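Skimska bat boxes – my Monday check

I do this round before breakfast, on foot, with a flask. Comments are mine, so grumble at me!

1. Ladder feet level – OK. Path side was soft, so I used the boards.
2. Box lids tight – three loose, all screwed back down. 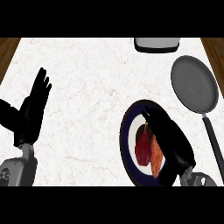

Image: Muvus

3. Droppings under boxes – yes, loads by the old pump house (lovely to see).
4. Wasps – none. Last year's nest is still stuck in the end box, leave it be.
5. Gloves and mask on before touching anything – yes, and I got hot.

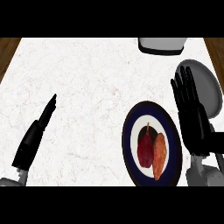
Pale grey container on a marble worktop

6. Warning sign on gate – faded, needs redoing. Bakoslow has spare ones.
7. Brambles clear of the steps – not yet, I'll bring loppers.

Last updated: January
3 comments · 400 shares
© Skimska Bat Group | Back to top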